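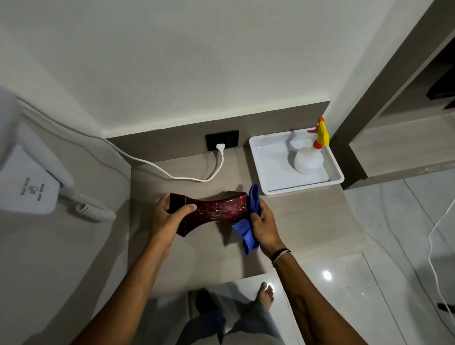
Flovard Wiping Set

Flovard is a small home-built arm project run out of the shared workshop in Grirkthorpe. This folder holds head-camera recordings of people cleaning household objects by hand, used to train the arm's two-handed wiping motion.

Contents
139 clips, up to 60 seconds each, recorded in February in the homes of 6 members. One object per clip – vases, jars, cups and similar. Hands are bare. Cloths vary in color.

Layout
clips/ video files
labels/ one text file per clip, with start and end of each wipe
splits/ train and test lists

Labels
Each wipe is marked with the holding hand and the wiping hand. Malcolm Tindall did the first pass and Guo checked it. Where they disagreed, the wipe is tagged "unsure".

Known problems
Shiny and see-through objects confuse the depth estimate. Bathroom clips often have glare on the floor tiles. Two clips have no labels yet.

Use
Free for hobby and classroom work. The loader is in the Flornel repo – version 2 or later. Send label fixes as a pull request, one clip per commit.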